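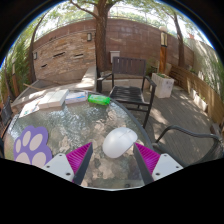 Sorin Leka wrote in to ask how often the finger pads on the gripper need changing, and whether the screws really have to come out every time. Good question, and yes, they do!

So this page is me looking after one hand-held gripper, outdoors on the patio table. The magenta ribbed pads are my favorite part of it – I look along the ribs first, because grit loves to settle in there, then I check the screws in the white base plates and snug up any that have crept. I swap pads every 2,000 grasps (the last pair went to 2,094, my fault, I lost track). After that it's trial picks with easy stuff, and a computer mouse is great for this, nice and smooth and rounded. If it slides, I clean the pads again before touching anything else. Danai Statamopoulos likes a fresh pair at 1,502 and we still argue over it. Next check is Thursday.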